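Walking to work, one winter in

In September I sold the car and started walking to work. A few people have asked how it's going, so I'm writing it down in one place.
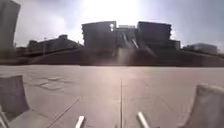
The route

It takes me 38 minutes door to door if I don't stop. I leave the apartment at 7:10, go down the hill past the Lokum bakery, cross at the light by the pharmacy, and follow the canal path until it runs out. After that it's sidewalks the rest of the way. There is a shorter way through the parking lot behind the hardware store, but the gate is locked until eight, so I only use it going home.

I tried four or five versions of the route in the first month. The one I settled on has fewer crossings and one bad hill. Larysa Stetsiuk, who I work with and who has walked in for years, told me to pick the route with the fewest lights even if it's longer. She was right about that. Standing at a light in the cold is worse than walking another block.

Money

The car sold for $3,799. I had hoped for more, but it needed tires and the passenger window didn't go down. Insurance, gas and the parking space at the apartment came to $2,971 for the last year I had it, and that's without repairs. The year before that I put $2,000 into the transmission, which I try not to think about.

Against that, I've bought boots, a better rain jacket, and a bus card that I load with $100 at a time. The first $100 lasted until December. I take the bus when it's pouring or when I have to carry something heavy.

Groceries turned out to be the part I hadn't planned for. I used to do one big trip. Now I stop on the way home two or three times a week and buy what fits in the backpack. I throw out less food this way. I also run out of milk a lot.

Shoes

I went through one pair of sneakers by the end of October. The heels wore down on the outside edge and my left knee started to hurt on the hill. I replaced them with a pair of Tendard walking shoes, half a size up, and the knee stopped bothering me after a week or so. For snow I have the Jornska boots. They are heavy and they take a long time to dry, so I keep a pair of plain black shoes under my desk and change when I get in. Stuff newspaper in wet boots and change it at lunch. My grandmother did this and it works better than the heater.

Socks matter more than I expected. Wool, medium weight, even when it isn't that cold.

Weather

Cold has not been much of a problem. I'm warm by the time I get to the canal, and most days I have my jacket open. Wind is harder, and the canal path gets all of it. Ice is the only thing that has kept me off the route completely. The city plows the path but doesn't salt it, and after I fell in January I started taking the bus on those mornings. I landed on my wrist and it was sore for two weeks.

Low sun is a nuisance I hadn't thought about. For a good part of the winter it's right in my eyes on the last stretch, and I couldn't see the bikes coming. I wear a cap with a brim now.

Rain is just rain.

What I do on the way

At first I listened to podcasts both directions. I still do in the evening. In the morning I've mostly stopped, and I don't have a good explanation for it. I think about what I have to do that day, or about nothing. Sometimes I call my sister, who is three hours ahead and already on her first break.

I know some of the regulars by sight – a man with two gray dogs, a woman who runs in the same orange hat whatever the temperature is. We nod. Sunita Escobedo from my building walks as far as the pharmacy with me when our schedules match up, and we've talked more since September than in the four years before.

Would I go back

I miss the car when I want to visit my parents. The bus there takes most of a day, so I've rented twice from Kostiuk, the small place by the station, and it was fine. I'll probably keep doing that through the summer and then add it all up again.

Next I want to try a different bag. The one I have soaks my back by the time I reach the office.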